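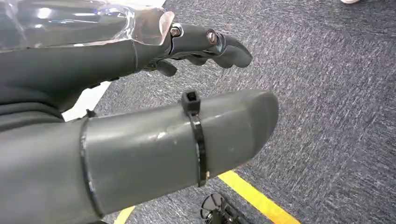

Carpet Tile FAQ: Ziterari Range

Which rooms is Ziterari suitable for?
Offices, meeting rooms, corridors and workshops with light foot traffic. For entrances, use the Majali barrier tile.

How many tiles are in a box?
17. Boxes are not split.

Does the subfloor need to be level?
Yes. Maximum deviation is 4 mm under a straightedge. Fill low spots and let the compound cure before laying.

Which adhesive should be used?
Cindach tackifier, applied by roller. Lay tiles once it has turned clear. Permanent adhesive voids the warranty.

Can cables be secured to the floor?
Run them in a flat cable cover. Do not staple through the tile. Trim the tails of plastic cable ties flush, as cut ends snag the loops.

Can heavy equipment stand on the tiles?
Up to 300 kg per leg with a spreader plate. Pile under the plate will flatten and may not recover.

Can a single tile be replaced?
Yes. Lift from one corner and match the arrow on the backing.

Is there a minimum order?
No. Orders above 1,000 tiles ship direct from the Ferkosix warehouse.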